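Réunion d'appartement avant un vote local : préparer le salon, les papiers et le café

Mis à jour le 11 novembre 2025, par Murali Thomas
Rubrique : Vie de la maison

À Drernach, la consultation sur la fusion avec Gernow a remis les réunions d'appartement à la mode. Les deux camps en organisent, dans les cuisines, les garages et les salons. J'en ai reçu quatre chez moi depuis le mois d'août, deux pour le oui et deux pour le non, et je note ce qui m'a servi. Je ne dirai rien du fond du dossier.

Combien de personnes inviter

Comptez les assises avant d'envoyer les invitations. Un canapé de trois places en accueille deux à l'aise pendant une heure et demie. Ajoutez les chaises de la cuisine, puis celles d'un voisin s'il accepte d'en prêter. Dans une commune de 828 habitants, tout le monde se connaît et les gens amènent leur conjoint sans prévenir. Gardez deux tabourets dans la chambre, prêts à sortir.

Donnez une heure de début et une heure de fin. Sans heure de fin, les débats sur l'intercommunalité durent jusqu'à minuit.

Placer les meubles

Poussez le canapé contre le mur et disposez les chaises en arc de cercle. Évitez les rangées face à l'orateur : les personnes du fond ne parlent pas, ou parlent entre elles. L'orateur s'assoit comme les autres, de préférence dos au mur et non dos à la fenêtre, sinon on ne voit pas son visage en fin de journée.

Roulez les tapis légers. Les rallonges passent le long des plinthes, fixées avec du ruban de masquage qui se retire sans laisser de colle si on l'enlève le soir même.

Les tracts et les documents

Ne distribuez pas tout à l'entrée. Les gens lisent pendant que l'orateur parle et posent ensuite des questions auxquelles il vient de répondre. Faites trois piles : le document principal, les annexes chiffrées, la feuille de contact. Un plateau à compartiments ou une boîte à chaussures coupée en deux suffit pour les séparer. Posez les piles à portée de main, loin des tasses.

Pour le dossier de fusion, qui fait 238 pages, j'ai imprimé le sommaire et les quatre pages du budget. Un seul exemplaire complet reste en consultation, avec des onglets adhésifs.
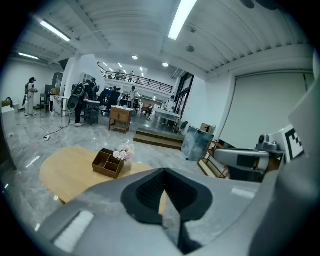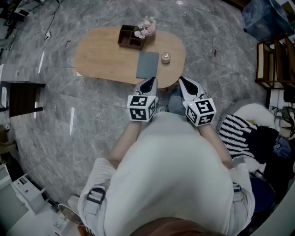
Prévoyez des stylos ordinaires, au moins un pour deux personnes, et un bloc de brouillon. Les stylos disparaissent toujours. Les miens viennent de chez Plaso, vendus en sachet, et je n'attends plus leur retour.

Si vous pliez des tracts à la main, travaillez par paquets de dix feuilles non pliées, puis marquez le pli une feuille à la fois avec le dos d'une cuillère. On peut en faire jusqu'à 290 en une soirée à deux. Au-delà, les plis partent de travers. Pour le tirage de 2 000 exemplaires destiné aux boîtes aux lettres, demandez le pliage à l'imprimeur.

Boissons et taches

Du café, de l'eau, un jus de pomme. Je ne sers pas de vin pendant la discussion, seulement après, et encore pas toujours. Remplissez les tasses aux deux tiers : les gens parlent avec les mains.

Tache de café sur une nappe en coton : eau froide tout de suite, par l'envers du tissu, puis un peu de savon de Marseille, et lavage normal. Sur un canapé en tissu, tamponnez avec un linge blanc humide sans frotter.

Rond laissé par une tasse sur du bois ciré : chiffon sec d'abord, puis une noisette de cire du même ton, dans le sens du fil. Sur du bois verni, un chiffon à peine humide suffit en général. Essayez dans un angle.

Encre de stylo à bille sur un accoudoir en tissu : coton-tige et alcool ménager, de l'extérieur de la tache vers le centre, après un essai sur une partie cachée.

Quand le ton monte

Ouvrez une fenêtre. Une pièce où dix personnes parlent depuis une heure est trop chaude et l'air y est lourd. Une pause de cinq minutes pour resservir de l'eau calme souvent la discussion. À la troisième réunion, la question du nom de la future commune (Araya, proposé par un conseiller, n'a plu à aucun des deux camps) a pris vingt minutes à elle seule, et c'est la pause qui y a mis fin.

Fixez un temps de parole et tenez-le avec un minuteur de cuisine. Personne ne se vexe contre un minuteur à œufs.

Après la réunion

Rangez les feuilles de contact le soir même dans une enveloppe fermée, et remettez-la aux organisateurs. Ces listes portent des noms et des numéros de téléphone et n'ont rien à faire sur un buffet.

Les tracts restants, s'ils ne sont pas datés, se gardent à plat dans une pochette cartonnée. Les autres vont au papier, agrafes retirées si vous avez le temps. Rapportez les chaises au voisin le lendemain matin, après avoir vérifié les patins en feutre.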